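Good morning, everybody, and thank you to Nhung Kim for letting me go first. I'll start slowly, with the simulated room.
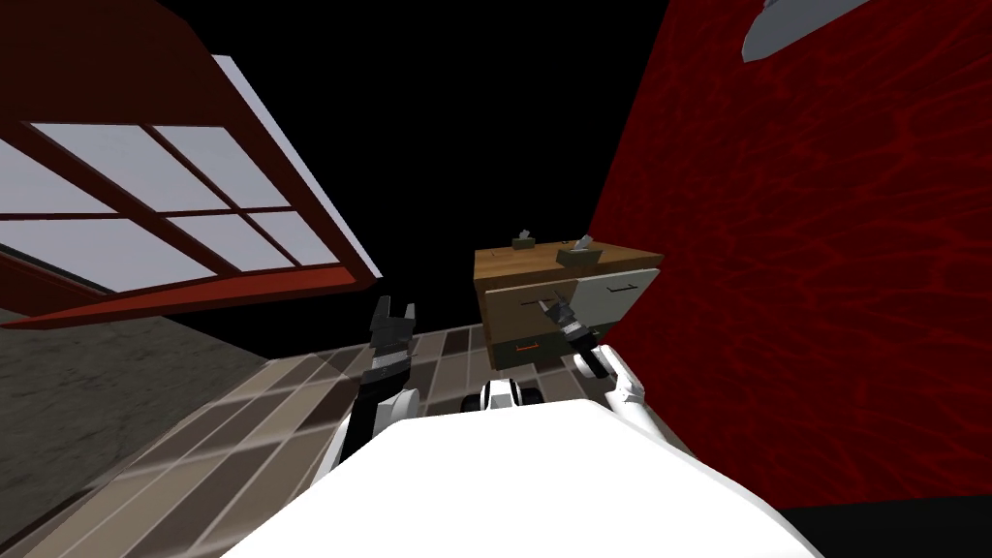 Our question in Goklow was whether a policy could learn drawers from 65 demonstrations. We randomize the rooms heavily, so you get red marbled walls and a floor in shades of brown, taupe and beige, and the handles change color too. (Pause, let them look.)

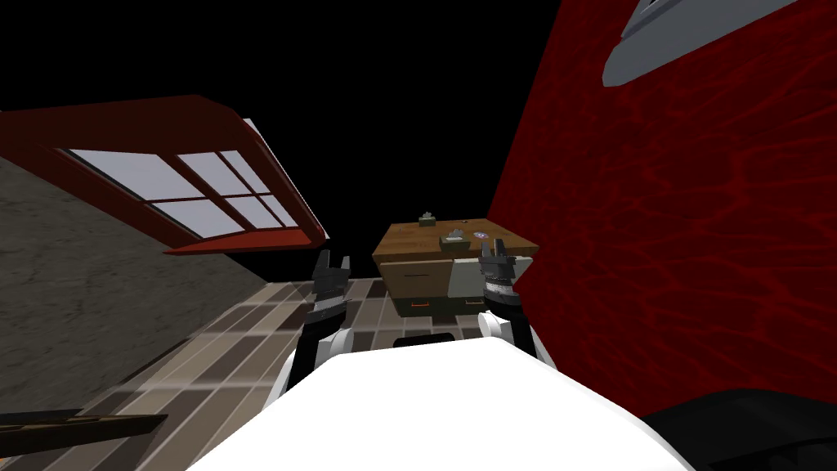 Head view, both grippers open.

Benoît Bouvier will ask about the close camera, bless him. Dropping it cost us 29 points.
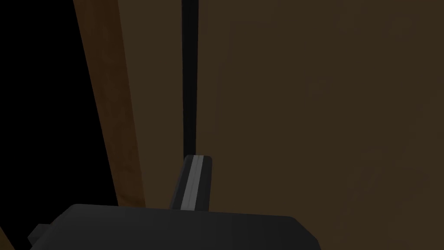 Close view, one finger near the dark gap.

Then on to the table of 1,774 trials.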